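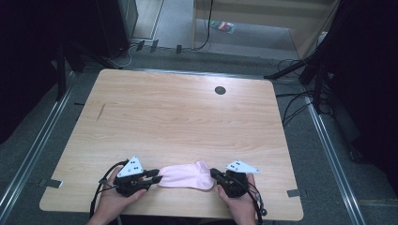 Sylvie Morin meinte neulich, Socken faltet man überhaupt nicht, die wirft man in eine Kiste und fertig. Damit kann ich leider nicht leben, deshalb frage ich mal hier.

Es geht um kurze Socken, also diese Sneakersocken, die knapp am Knöchel aufhören. Bei langen Socken komme ich klar, da lege ich zwei aufeinander, schlage sie zweimal um und stelle sie in die Schublade. Bei den kurzen ist einfach zu wenig Stoff da. Entweder fällt das Päckchen auseinander, sobald ich daneben etwas rausziehe, oder ich stülpe das Bündchen drüber und nach ein paar Monaten ist es ausgeleiert (meine hellrosa Socken vom Januar rutschen jetzt schon in den Schuh, sehr nervig). Dazu kommt, dass sie nach dem Waschen immer so zerknautscht sind, vor allem vorne an den Zehen.

Wie macht ihr das? Und lohnt sich so ein Einsatz mit Fächern für die Schublade? Ich habe den von Irkum gesehen, der hat 30 Fächer, mir kommt das etwas übertrieben vor.

Harpreet Lachance, April 2025

3 Antworten

Brayden Lemieux
Kiste. Sylvie hat recht.

Lorne Hiebert
Hallo Harpreet, das Problem kenne ich, bei uns tragen alle fast nur kurze Socken und ich bin der, der sie zusammenlegt. So mache ich es inzwischen:

Jede Socke erst mal einzeln glattziehen. Eine Hand ans Bündchen, die andere an die Zehen, kurz quer auseinanderziehen und dann flach auf den Tisch legen. Nicht reißen, es reicht ein leichter Zug, bis die Spitze nicht mehr so knubbelig ist. Am besten geht das an einem Tisch, auf dem sonst nichts liegt, auf dem Bett sinkt alles ein und man fängt dreimal an.

Dann die zweite Socke genau drauf, Ferse auf Ferse. Jetzt die Zehen zur Mitte schlagen, danach das Bündchen darüber, und zwar so, dass du nur die untere Socke ein kleines Stück öffnest und die Spitze hineinsteckst. Das Bündchen wird dabei kaum gedehnt — beim Überstülpen ziehst du es ja jedes Mal komplett rum. Das Päckchen ist am Ende fast quadratisch und steht von allein, wenn die Reihe einigermaßen voll ist.

Für 10 Paar brauche ich ein Lied im Radio, beim ersten Mal war es eher eine halbe Sendung!

Den Einsatz von Irkum hatten wir auch. Die Fächer sind für kurze Socken ganz gut, aber bei uns war die Schublade zu flach und er hat oben geschleift. Miss vorher nach. Jetzt stehen zwei Schuhkartondeckel drin, das tut es genauso.

Wayne Hiebert
Zu dem, was Lorne schreibt, noch eine Ergänzung: Bei ganz dünnen Socken hält das Einstecken bei mir nicht, die rolle ich von den Zehen her auf. Sieht weniger ordentlich aus, aber sie bleiben zusammen. Und wegen der ausgeleierten Bündchen würde ich auch mal auf den Trockner schauen. Meine hänge ich an den Zehen auf, dann zieht das Gewicht nicht am Gummi. Ob das wirklich so viel bringt, keine Ahnung, meine Mutter hat es immer so gemacht.

Kommentar von Harpreet Lachance
Danke euch! Das mit dem Einstecken hat beim dritten Paar geklappt, die ersten zwei sahen aus wie Maultaschen. Den Einsatz spare ich mir erst mal.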